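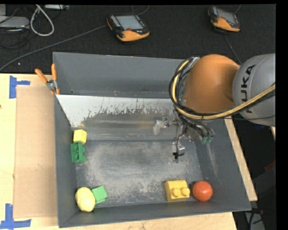
Week two of collecting grasp data on the bin. Posting notes as I go, mostly so I remember what we changed and when.

We're at 276 attempts since Monday. Each one is a single pick: the arm comes in over the bin, tries for one object, lifts, and the log gets a yes or a no. No partial credit.

Of those, 202 are usable. Most of the rest are attempts where the joint log and the video had drifted apart and I couldn't line them up again. Tsutomu Higuchi has a fix for the timestamps, going in tonight.

Objects this round are small and simple. Blocks, toy bricks, a ball. The plan is to get decent numbers on these before Drellerari sends over the mixed parts.

The hard picks are the ones against the walls. Anything in a corner leaves very little room for a finger on the far side, and the planner would sooner give up than touch the bin.

Early on I was moving things back to the middle between attempts. Rodrigo Bettencourt asked me to stop. If every example starts from the middle, the model only ever learns the middle. Fair point. Objects now stay wherever they end up, for 21 attempts, then I reshuffle by hand.

Success rate dropped as soon as we did that. Expected. I'd like to see failures in the set anyway – last August we trained on nearly all successes and the thing was confident about everything.

Labeling question for anyone doing similar work: if the gripper picks up 2 objects at once, do you count it? We've been marking it as a fail with a separate tag so it can be pulled out later.

Reply from a friend at Corkar: they count it as a success and filter afterward. Same information either way, I guess. Keeping ours as is so the older logs still match.

Next up is a run with the lights dimmed, same objects, same bin. Will post the numbers when I have them.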